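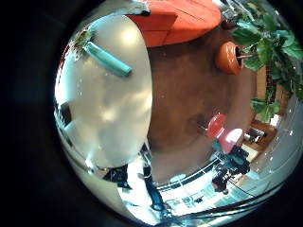
# Re: [readers] Where to start with Hyvönen, and is the Dakwood scan any good?

Hi all,

Raili Kuusisto wrote:

> I've been asked to put together a short reading list on
> anticolonial essays for our August group, and someone
> suggested Hyvönen's lectures on language and empire. I can
> only find the Dakwood scan, and the notes seem to be missing
> from the back half. Is it worth reading that way or should I
> hold out for the printed book? Also, do people here think the
> lectures work for readers who haven't done any theory? My lot
> are mostly retired teachers and they will not put up with
> jargon.
>
> Raili

Raili, yes to the lectures, no to the Dakwood scan, at least for a group. I read it that way the first time and it drove me up the wall. The notes stop partway through lecture 4, and after that you get little numbers hanging in the air with nothing to attach them to. That would be fine with some writers, but Hyvönen puts half the argument down there! The whole back-and-forth over who gets to translate whom (the part people quote) is in the notes to the fifth lecture, and if you only have the scan you'd never know it existed.

The printed one is the Kekon edition, in 2 volumes. You only need the first. The second is letters and a long bibliography, and unless somebody in your group is planning to write a dissertation I'd leave it on the shelf. Kekon only printed 2,000 sets as far as I know, so used copies can be silly money, but I've had good luck with interlibrary loan. Ask for volume one by itself on the form, or they'll make you wait until both are in.

As for whether it works for people without theory, I think it works better. The lectures were given to night students, and you can hear it. Sentences are short and there's a lot of "let me say that again another way." The one bump is the opening lecture, which assumes you already know the quarrel over assimilation and what the colonial schools were for. I'd skip it, start with the second one (the schoolbook lecture), and come back to the first at the end. Retired teachers are going to love the schoolbook lecture. It goes line by line through a primer that was handed out to children who had never seen snow, and every other page is about sledding. My own group talked about that one for so long we had to push the rest to the next month.

Two other things while I'm at it.

If you want something to put beside Hyvönen, Marjatta Turunen's essay on settlers' diaries is a good match. It's 18 pages, so nobody can say they didn't have time, and she disagrees with him pretty sharply on whether "civilizing" talk was ever sincere. He thinks some of the people using it believed it and that this made things worse. She thinks the question lets them off too easily. I go back and forth, and I've changed my mind at least once since last winter. Read hers second though. If you read it first you spend the lectures waiting for him to be wrong.

And watch out for the Flarotard download that comes up when you search the title. It says "complete lectures" and what you get is the introduction, a table of contents for a different book, and somebody's summary of lecture three that gets the dates mixed up. One of the people in my group printed the entire thing before she noticed. If you see a file with a blank title page and no translator named, that's the one.

I do have my own typed-up list of the missing notes from the scan, lectures four through six, which I made for myself so it's full of abbreviations. The later ones I never got to. Happy to send it off-list if you end up stuck with Dakwood anyway, just write to me directly so we don't clog up everyone's inbox.

One question back to you, or anybody else on here: has anyone compared the Kekon translation with the older one? I remember the older one using "tutelage" all the way through where Kekon has "guardianship," and I can't decide if that matters or if I'm just used to the first word. I gave my copy away years ago and now of course I want it back.

Let us know how August goes!

Best,
Jo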